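The right-hand stream was late

We lost most of a morning's recordings in September to a fault that took me far too long to find. I am writing it up because the symptoms pointed firmly in the wrong direction, and because the checks we had in place at the time passed every one of the bad files.

Some background. At Brurnbridge we record people doing ordinary household jobs with a pair of hand-held grippers, and the recordings are used to train arm policies that run elsewhere. Each gripper has its own camera, a jaw encoder and a marker cube on the body. A head camera sees both cubes. The two gripper streams and the head stream are merged on a small recorder, using software we call Cenent, which aligns everything to one clock and writes a single file per episode. If the clocks disagree, the file still opens and still plays. It is simply wrong.

The first complaint came from Lizelle Radebe, who runs the playback checks. She reported that in the two-handed sink episodes the right gripper seemed to close on things after they had already moved. In the single-handed episodes it looked fine. Her note gave an episode number and the words "right hand lags, or I am tired".

My first assumption was the markers. The sink is the worst station we have for tracking. The basin is glossy, the floor is polished, there is a lot of daylight from the windows, and the operator's hands are low and close together. If the head camera loses a cube for a few frames, the filter coasts on its last estimate and then snaps back, and on a plot that can look a good deal like delay.
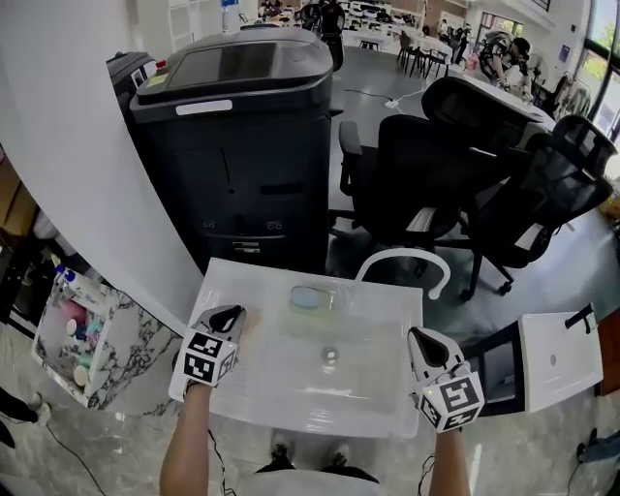 Both grippers at the sink station, marker cubes towards the head camera.

So I spent the first hours on marker tracking, which was wasted effort. I turned the exposure down. I reprinted the right cube's faces in case one had lifted at a corner. I swapped the cubes between grippers, remeasured the offsets and recorded another batch. The detection rate went up slightly on both sides and the lag on the right stayed exactly where it had been. Had it been a marker problem it should have moved with the cube.

Stepan Yurchenko then suggested the test I should have started with. Put both grippers jaw to jaw, tap them together sharply, and look for the tap in every stream. The inertial units see it, the cameras see it, and there is no arguing about who was holding what. We did this ten times in a row. In the first few the spikes lined up to within a frame. By the last they did not. The right-hand spike arrived late, and each tap was a little later than the one before.

That ruled out a fixed offset. A fixed offset comes from a bad calibration value and is easy to subtract. A growing one means a clock is running free.

We left both grippers recording and tapped them at intervals. After a full session the right stream was 333 milliseconds behind. At our frame rate that is enough for a hand to have picked something up, turned and started putting it down again. A policy trained on it would learn to close its jaws well after reaching the object, which on a real arm means knocking things over, or worse, closing on whatever has arrived in the meantime. This is why I count it as a safety matter and have logged it as one. A wrong label on a file is an annoyance. An arm that grips late near somebody's hand is another thing.

The cause was dull. Each gripper is supposed to resynchronise to the recorder over its cable every few seconds. The right one had a damaged sync conductor, close to the strain relief where the cable leaves the body. Data and power were unaffected, so the indicator was green throughout. The firmware handled a missed sync by carrying on with its internal clock and trying again later, which is reasonable for one miss. It placed no limit on how many it would put up with. It also wrote nothing to the log, as the message had been set to a debug level that we switch off to save space.

Single-handed episodes looked fine because most of them were recorded with the left gripper. The few right-handed ones were short and came early in a session, before the drift had built up. The bag and counter tasks were affected as well, but the movements there are slower and Lizelle had not flagged any of them.
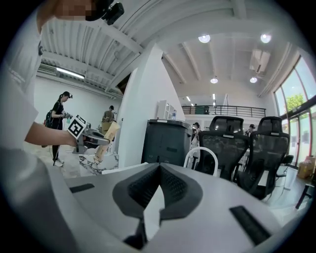

Counter station, with a paper bag held in the jaws.

Our automatic check compared file length, frame count and the number of dropped packets. It did not compare the clocks. All three figures were correct in every bad file. The frames were all present, and they were stamped with times from a clock that had wandered off.

Changes made since:

The firmware now raises a fault after 2 missed syncs and stops the recording. Thibault Hamel wrote this and it took him less time than I had spent on exposure settings.

The sync message is logged at warning level, always.

Every session opens and closes with a tap. Cenent finds the spikes and rejects the session if they differ by more than 7 milliseconds at either end.

The cables have been replaced on both grippers, with a longer strain relief. The old one flexed in the same spot each time the wrist turned over. We are putting a limit of 500 hours on each cable, a cautious guess which I will revise when we have a second failure to compare with.

The indicator no longer shows green for power alone. It goes green when power, data and sync are all present, and flashes otherwise.

As for the recordings, we tried to rescue them. If the drift is linear you can stretch the right stream to fit, and over a few minutes it is very nearly linear. Over a full session it is not, as the clock shifts with temperature and the unit warms up in use. Without a closing tap we had nothing to fit against. Tamara Hladun tried lining the streams up by eye on contact events and got plausible results on a handful of episodes, but none of us was willing to sign off on "plausible". The two-handed files have been withdrawn. The left-hand stream is still good by itself and has been kept under a separate tag.

One question remains open. The head camera has its own clock and its own sync line, and the tap test only covers it if both grippers are in view and reasonably sharp at the moment of contact. In low light they often are not. Stepan wants a small flashing light clipped to the station for the purpose. I would prefer to take the sync count straight from the camera, if its driver will give it to me. So far it returns zero regardless, including when I unplug the line.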